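Rules for Working Near Robot Arms

A robot arm does what its program tells it to do. It may not know that your hand is in the way. So people who work with robots follow rules, and the rules are written down in a document called a standard.

What is a standard?
A standard is a list of rules that many people have agreed on. At Brondska, a workshop that tests robot arms, the safety book has 73 pages. New workers read all of it before they switch anything on.

Three rules everyone learns
1. Keep out of the robot's space. The space is everywhere the arm can reach – up, down and sideways.
2. Know where the stop button is. Pressing it makes the arm stop moving.
3. Start slowly. A new program is run at low speed first, and someone watches it from start to finish.

What about two arms?
Two arms can share one table, but then there is one more thing to check. Each arm has to stay clear of the other. Before a job begins, workers look at the path of both arms and mark any place where they could meet. They also check that cables have room to move and that only the things needed for the job are on the table.

Words to know
Gripper: the part at the end of an arm that holds things.
Reach: how far an arm can stretch.

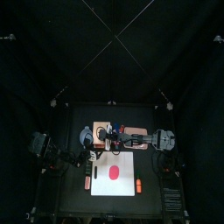 Comment from Arnon: My class wants to know if the stop button has to be red. Ours at school is, and we'd like to add that to our poster.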